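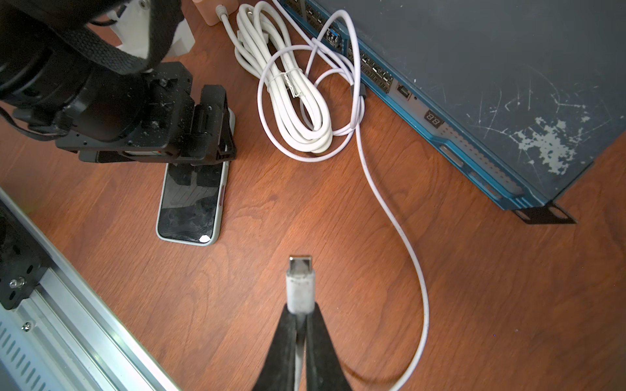

Ticket 1036 - Plerkwood office, internet drops out on the upstairs line
Status: Closed
Opened: 2021-04-28
Site: Plerkwood
Priority: 2

Problem as reported

Internet at the Plerkwood office cuts out several times a day, mostly in the afternoon. The modem light goes from green to flashing amber, stays that way for a few minutes, then comes back by itself. Phones on the same service drop out too. The Cletville office is on the same Gamum plan and has no trouble.

The fault has been there on and off since January but was put down to the weather.

Checks done first

Restarted the modem and left it off at the wall for a few minutes. No change.

Swapped the modem for the spare from Cletville. Same dropouts, so the original modem went back in.

Turned off the wireless and ran one computer on a network cable. It lost the connection at the same moment as everything else. The wireless is not the cause.

Checked the modem log. It shows 37 lost line signals since the last restart. Most of them are between lunch and close of business.

Phone check

Rang Gamum support and they asked for a speed test off a mobile on the office wireless, taken straight after a dropout. Speeds were normal once the line was back up. They ran a line test from their end and found no fault, but it was run in the morning when the line is usually fine. Asked for a second test in the afternoon. That one failed.

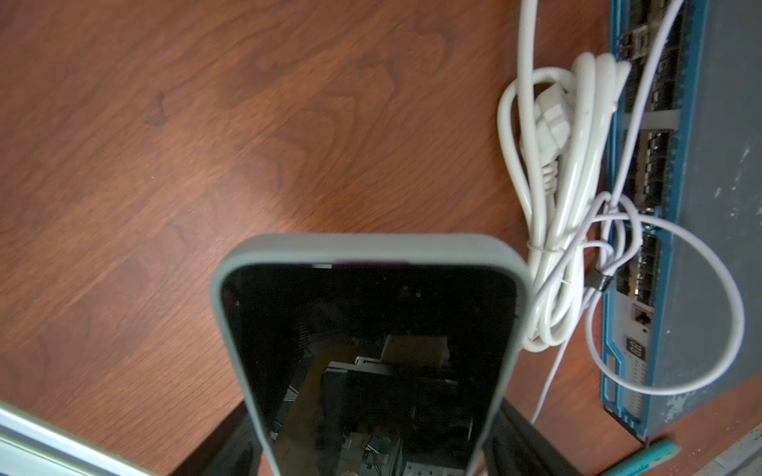
Wall socket and wiring

The line comes in at the front of the building and runs to socket 605 upstairs. There is an old extension socket in the kitchen on the same pair, left over from the fax machine. The cover was loose and the contacts had gone green.

Disconnected the kitchen socket at the joint and taped off the ends. Signal margin on the modem went up straight away - no other changes were made at the time, so the old socket was at least part of it.

Replaced the lead from the wall to the modem as well. The old one had been run under the filing cabinet and was flattened near one end.

Follow-up

Monitored for a week. One dropout, which matched planned work on the Gamum network.

Kaewsai has a similar extension socket in its back room. Separate ticket to be raised for that site. Please don't plug anything into the kitchen socket at Plerkwood, it is dead and will be removed when the painters are in.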